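Setting Up the Shared Kitchenette: Notes on the Desk and the Refrigerator

It was agreed in March that the back room should serve as a place where people on our floor might keep and eat their lunch. I undertook to see to the furniture and have been asked to set down what was decided. I do so on my own page so that the notes may be found by those who do not read the staff circular.

The first matter was the white table. It was bought second-hand from Farkow, who delivered it on a Wednesday, and it has been placed directly against the wall. The front edge has a shallow curve cut into it, so that a person seated there can draw in comfortably. The top is matt and shows marks more readily than a glossy one would. A grey smudge towards the left has so far resisted washing-up liquid, and I intend to try bicarbonate of soda on it next.
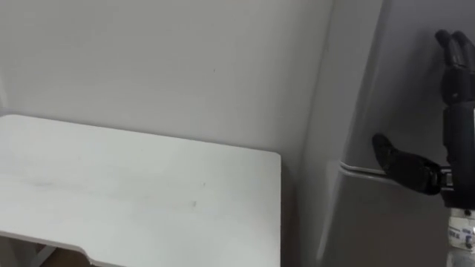
Ishbel Leckie wrote to ask whether a kettle and toaster might be kept on the table permanently, as carrying them back and forth from the cupboard is a nuisance in the mornings. She added that in her last office everything was put away each night and people simply stopped making toast.

I have some sympathy with that view. My reply was that the kettle may stay out during the day, provided that it is returned to the cupboard by six in the evening. The toaster is a harder case on account of the crumbs, and I have left it in the cupboard for the present.

The second matter was the refrigerator. We considered a Sernetti model, which was handsome but too wide for the space, and a smaller one from Flusow which had no freezer to speak of. The one chosen is tall, with a brushed metal finish, and stands against the back wall by the long white desk. It cost £126 from a clearance sale, delivery included. The brushed finish should be wiped along the grain with a soft, damp cloth, and scouring pads should be kept well away from it.
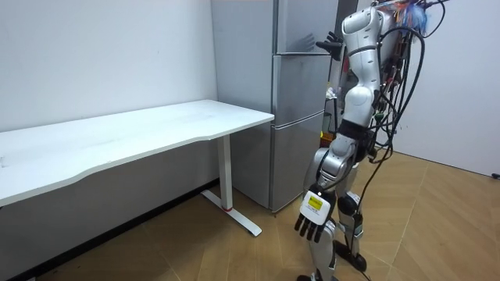
Arrangements for Keeping Food

Each person may keep 2 containers in the refrigerator at any one time. Containers should be labelled with a name and the day on which they were put in. Milk is bought jointly and belongs in the door. Anything unlabelled on Friday afternoon will be thrown away, and the container with it if the contents have turned.

Strong cheese and cooked fish should be wrapped twice. I make this request with some feeling, having shared a refrigerator at Malhotra for several years.

The doors should be closed gently and checked, particularly the lower one, which is easily left a little ajar when one's hands are full.
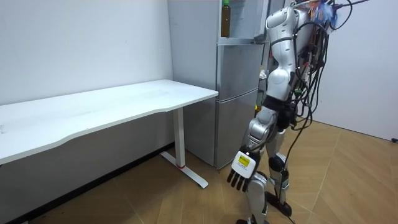 The shelves are to be emptied and washed on the last working day of each month. Warm water with a little bicarbonate of soda is sufficient, and the seals should be dried afterwards with a clean tea towel. The job took me 60 minutes the first time, most of it spent working out how the vegetable drawer comes free. It must be lifted slightly at the front before it is pulled.

A rota will be pinned up inside the cupboard door. Those who would prefer to do the desk instead of the refrigerator should let me know before it is written out.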